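Do printed finger pads count as "part of the gripper" for pre-use checks? And who signs them off?

Asked in: Workshop & Lab Practice > Robots and handling kit
Tags: grippers, inspection, good practice, records, hand-held tools

Hi all. Quick one, or I thought it was quick until I started writing it down.

We've got 6 hand-held grippers in use at the Lillholm site, two fingers each, black pads, camera looking down between the fingers. People carry them round and do tasks at benches and tables, and the recordings go off to be used for training the arm. The arms themselves are all covered, risk assessment, guarding, stop tests, yearly service, the lot. The hand-helds have basically nothing. They came in as "tools" and have been treated like a pair of pliers ever since.

Now I've been told to write a one page check sheet for them by the end of October and I'm going round in circles. Things I can't settle:

Are the pads consumables or parts? If one gets a chipped corner do we bin it, log it, or carry on? Store has a drawer of spares, no labels, no idea which print batch.

Should the check be done by whoever picks it up, or one named person at the start of the day? Currently neither.

Screws. Somebody before me wrote "check tight" on a sticky note and that's the entire procedure. Tight to what?

Does a hand-held thing with no motor driving it even fall under the robot standards? My manager says yes to be safe. Our safety rep says no, and that if we pretend it does we'll drown in paper. Both of them quite sure.

And do we need a picture on file of each gripper? If so what of? I've put one at the bottom of the page from this morning, fingers over the table, so you can see the sort of thing I mean.

Not after a legal opinion, just what other people do. We're not big. There's me and two others half time.

Thanks in advance
Biljana Nikolaidis

3 answers

Answer 1 (marked as most useful by the person asking)
Fergus Rennie

We went through this at Omerović when we had a similar number of them. Long answer, sorry, typing between jobs.

First the standards thing. Your manager and your rep are arguing about the wrong bit I think. The robot safety standards are mostly there for machines that move under their own power near people. A passive hand-held finger tool that a person squeezes is, for injury purposes, a hand tool. Treat it as one: general duty to keep work equipment in decent order, suitable, inspected if wear could make it unsafe. That's a short list. BUT check whether yours really is passive. If there's any actuator in it, even a weak one, that's a different conversation and you want someone competent to look at it properly. And if the same finger set gets swapped onto the arm, then from that point it belongs to the arm and goes in the arm's file.

Second, and this is what everybody misses, you have two separate reasons to check these and they want different sheets. One is people: pinched skin, sharp edges, things falling off. Other is data. A pad that's shifted a couple of mil won't hurt a soul but every recording made with it is slightly wrong compared with the arm's fingers. We had a gripper go round with a swapped pad for ages and had to pull 69 recordings out afterwards, going by dates and a lot of guessing. No injury, no near miss, nothing that would have shown up on a safety form. Cost us more time than anything else that year.

So what we ended up with:

Start of shift check, by the user, two minutes. Open and close it, feel for grit or sticking. Look at both pad faces. Look at edges and corners. Waggle each pad with a finger, any movement = out of use. Look at the pivots and bushings, no play, nothing walking out sideways. Lens clean. Initials on the card, card lives with the gripper.

Monthly check, by a named person. Screws put to a figure with a small torque driver. Don't take the figure off me, or off anyone on a forum, it depends on your screw and wether it's going into a metal insert or straight into plastic. Straight into plastic it will be low, and you will strip it if you go by feel. Make up a scrap pad, find where it strips, set yourself well under that, write it down. Then compare pad position with a gauge block or just a printed jig.

Pads: consumable for buying, part for records. So cheap, no fuss about replacing, but each one has a number scratched or painted on the back and the number goes in the log when it's fitted. Always change as a pair. Sounds wasteful, it isn't, an old pad opposite a new one grips differently.

Chipped corners. Our rule is position of the chip, not size. On the gripping face or the edge that meets the object: off, straight away, replace the pair. Anywhere else: run a thumb over it, if sharp dress it with a file and log it, if not sharp log it and carry on. Log it either way, because next month you want to know if it's growing. A lot of printed parts have a scruffy corner from day one where they came off the bed and without a note from when it was new you can't tell that from damage.

Labels on the drawer. Do that this afternoon. Material, batch, who printed it. If you can't say what a pad is, it doesn't go on.

Storage too while I'm at it — hang them or put them in a tray with the fingers open. Not in a box with the fingers carrying the weight.

Comments on this answer

Biljana Nikolaidis: This is brilliant thank you. Ours are passive, I checked, just springs and linkage. Not swapped onto the arm. Splitting it in two sheets makes so much sense, no idea why I was trying to do it in one.

Fergus Rennie: Good. Keep the user one under half a page or they'll stop reading it. Ours had 15 tick boxes at first and every single card came back with a straight line drawn down through the lot.

Sorin Radulović: disagree on changing in pairs if the other one is nearly new, otherwise yes

Answer 2
Hanne Gunnlaugsson

Agree with most of that. Couple of things to add from Zisville, we're a teaching lab so the people holding these change every term.

Named person every time. "Whoever picks it up" works in a team of three who all care. Soon as you get visitors it falls apart, each person assumes the last one did it. We have one person do the morning check and hang a green tag, no tag = don't touch. User still has a glance over it but the responsiblity isn't theirs.

Reporting needs to be easy. We put a red bin by the door. Gripper feels odd, put it in the red bin, no form, no explaining yourself. Valtteri Miettinen does the form when he empties it at 4. Before the bin we got hardly any reports and a lot of quietly wobbly grippers.

Cleaning is missing from Fergus's list. Pads pick up grease, and whatever was on the table. Write down what people may clean with. Someone here used a solvent wipe on printed ones and the faces went soft. Plain damp cloth, dry it, leave it at that unless whoever made the part tells you otherwise.

Surfaces. If you work over nice tables, finger tips that touch down will mark them. We have a line in the method saying fingers stop short of the surface unless the task needs contact. Partly for the table, partly becuase dragging them is what wears the lower corners in the first place.

Hands as well. Rings off, long sleeves back, other hand stays out of the gap. Obvious but if it's not written down it gets argued about.

On the file picture, yes keep one per gripper. Same angle every time, same place, fingers open, nothing in between them. Retake at each monthly check and keep the old ones. Half the use is being able to put two side by side when someone says "it's always been like that". I'd add a second one of the pad faces straight on, the view you get looking down between the fingers shows the top edges and the screw holes ok but the faces come out at a slant. And turn off whatever lamp gives you glare on the table.

Comments on this answer

Biljana Nikolaidis: Stealing the red bin. Who decides when a gripper comes back out of it?

Hanne Gunnlaugsson: Same person who does the monthly. Never the one who put it in, and never the one who wants it back for a session in ten minutes.

Answer 3
Sorin Radulović

we just replace the fingers every term and dont bother with any of this. cheaper than the paperwork. Koralance does a log template if you want one but its a spreadsheet, you could make it yourself

Comments on this answer

Fergus Rennie: Replacing on a schedule is fine but you still need to know what was fitted when, otherwise same problem with the data. And a pad can work loose on day one.

Sorin Radulović: fair. we do write the date on them

Update from Biljana Nikolaidis

Right, draft is done, both sheets. User card is seven lines. Monthly sheet is a page, with a space for torque that I haven't filled in yet as we need to do the strip test Fergus described. Drawer is labelled, and the ones I couldn't identify have gone in the scrap box. Rep and manager have both agreed to "hand tool, with extra data checks", they each think they won.

Still open if anyone has views — how long do you keep the cards? I've put until the recordings are deleted, which might be never.

Attached as promised:

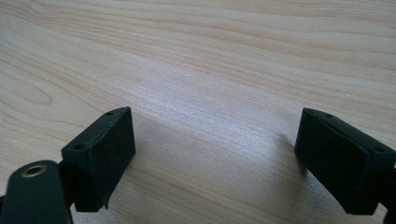
Fingers open over the table, nothing held. Pad screw holes on top, brass bushing bottom left.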